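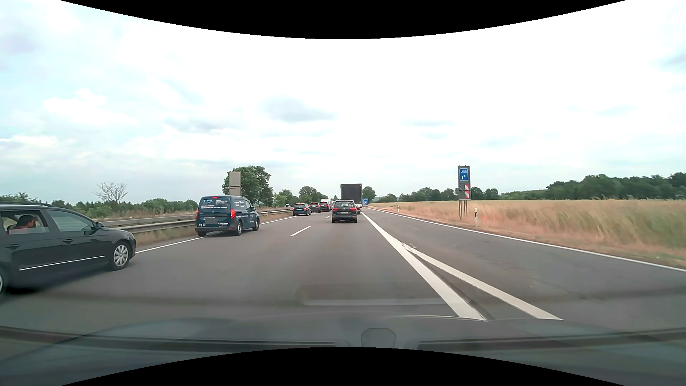 Session 4 looks at how a news desk reports the death of a head of state or a senior royal, from the first alert to the published cause of death. Most of the work is done long before the day. A large desk keeps obituaries on file and goes over them every September, checking titles, dates and the names of surviving family. Desks also plan the route coverage, and a plan has to deal with ordinary things such as a multi-lane highway under a mostly overcast sky, where other cars share the road and there is nowhere for a reporter to stand. Ask early which parts of a procession can be reported from the ground.

Home | Modules | Week 4 | Reading list | Contact

Reporting a Royal Death: Notes for Week 4
18 Nov 2023, by Olanrewaju Aliyu

1. The announcement

The palace or government office speaks first. Until it does, you have rumour, and rumour is not published. In the Grimura exercise, one group ran the death on the strength of a social media post shared 400 times. The post came from an account with no link to the household. They lost marks for that, and they would have lost more than marks in a real newsroom.

Use 'died'. Avoid 'passed away' and 'lost her battle'. Give the time of the announcement and the time of death separately if you have both.

2. The cause

The first statement often gives no cause. Say so once and move on. When a certificate is released later, quote the wording exactly and attribute it. Do not ask a doctor who never treated the person to guess. 'Old age' is a term that may need one line of explanation – keep it to one line.

3. Procession and travel
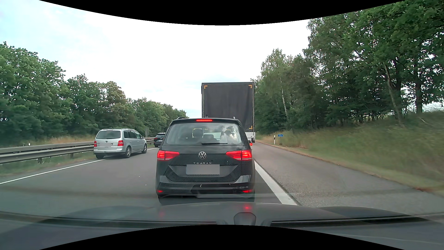
Motorway traffic, with a Volkswagen Touran ahead and its brake light showing.

Crowd figures cause more corrections than anything else in this kind of story. If the police say 1000 people lined a road, name the police. If you have only a reporter's impression, write 'a large crowd'. Check road closures with the highways office, and print the time at which you checked them.

4. Task for next week

Read the Braltport and Van Rooij obituaries in the course pack. Then write 200 words announcing the death of the Duke of Ulow, aged 87, using only the palace statement on page 3. Leave out the cause, which the statement does not give.

Comments (3)

tessm: Does the headline count towards the 200?

O. Aliyu: No, body text only.

pk_journ: Page 3 in my pack is the seating plan. The statement is on page 5 – is it the same one?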